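Handout 2: Friction and grip
Cetlow Evening College, 11/30/04

Friction depends on the two surfaces and on how hard they are pressed together. Contact area hardly comes into it, which upsets half the class every January.
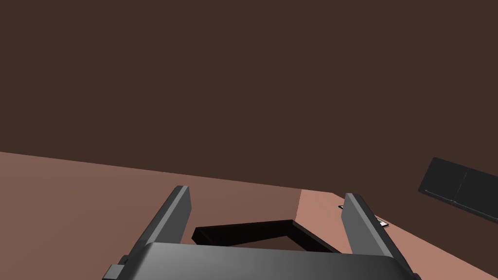
Fig. 2. Two fingers, spread wide, nothing held.

Squeeze a block from both sides and friction acts at each face — so count it twice. Marks were lost on this last year, 15 out of 40 in one sad case.

Read Statura, chapter 2, before the test.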